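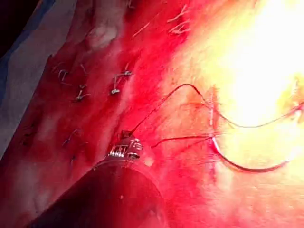

Quanto tempo depois da alta devo marcar a consulta de revisão? O prazo vem escrito na folha de alta, na segunda linha, e conta a partir do dia em que saiu do internamento, mesmo que os pontos já tenham sido vistos no centro de saúde.

Novembro — Boletim dos Utentes
Por Arnulfo Alvarado

A pergunta chegou muitas vezes ao balcão nos últimos meses, quase sempre de pessoas que já tinham deixado passar a data. A partir deste mês, a marcação da revisão após cirurgia na Clínica Kaewmanee passa a ser feita antes da saída do doente. Quem tem alta leva consigo a folha, o papel da medicação e um talão com a hora da consulta. Se o talão não vier, peça-o no secretariado do piso 2 antes de descer.

Até agora, a marcação ficava a cargo do utente, por telefone. No último ano foram feitas 3.194 consultas de revisão, e 1.228 tiveram de ser remarcadas pelo menos uma vez. Uma parte dessas remarcações deveu-se a avarias na linha telefónica durante a mudança para a central da Ledix. Outra parte veio de datas mal lidas: a folha antiga trazia a data da operação e a data da alta lado a lado, no mesmo tamanho de letra, e muita gente contava a partir da primeira. A folha nova tem só a data da alta no cabeçalho. A da operação passou para o verso.

O que levar à revisão

A folha de alta, a lista de todos os medicamentos que está a tomar (incluindo os que comprou sem receita) e os exames feitos fora da clínica. Se os exames estiverem em CD, entregue-os na receção à chegada, porque os computadores dos gabinetes já não têm leitor. O nome e o número de telefone da farmácia habitual também ajudam, sobretudo para quem toma anticoagulantes.

Quem usa meias de compressão deve trazê-las calçadas. Quem tem penso não precisa de o mudar nessa manhã, salvo indicação do enfermeiro. Não é preciso vir em jejum, a menos que o talão o diga. Quando há análises marcadas para o mesmo dia, a colheita faz-se às 8h00 e a consulta fica para depois das 10h30, e o bar está aberto nesse intervalo.

Se quem o acompanha precisar de justificação para o trabalho, o pedido faz-se à entrada. O documento passado no fim do dia tem demorado por causa da assinatura, e já houve quem voltasse de propósito só para o buscar.

Transporte e estacionamento

O autocarro da Clutard deixou de parar em frente ao portão principal enquanto duram as obras do passeio. A paragem provisória fica 200 metros abaixo, junto à loja da Bimell, e o caminho até à entrada é a subir. Para quem anda com canadianas ou ainda se cansa, é preferível pedir que o deixem de carro na entrada lateral, onde há uma rampa e um banco coberto. Os carros podem parar ali o tempo de sair o passageiro — o segurança abre a cancela a quem mostrar o talão.

O parque continua gratuito na primeira hora. As revisões que incluem análises passam quase sempre desse tempo, e nesse caso o bilhete deve ser carimbado no secretariado antes de ir à máquina.

Se não puder vir

Avise até às 16h00 da véspera. A hora que fica livre é dada a outra pessoa da lista, e a nova marcação sai no mesmo telefonema. As faltas sem aviso passam para o fim da lista, com exceção de quem esteve internado ou foi às urgências, desde que apresente o papel respetivo.

Febre, dor que aumenta de um dia para o outro, vermelhidão que alastra ou líquido com mau cheiro não são assuntos para a revisão. Com qualquer destes sinais, ligue no próprio dia para o número que está no verso da folha de alta, ou vá às urgências se for de noite.

As folhas antigas continuam válidas para quem teve alta antes de novembro. Nestes casos a marcação ainda se faz por telefone, entre as 9h00 e as 12h30.

Contacto: secretariado do piso 2, Clínica Kaewmanee | © Boletim dos Utentes. Todos os direitos reservados. | Voltar ao topo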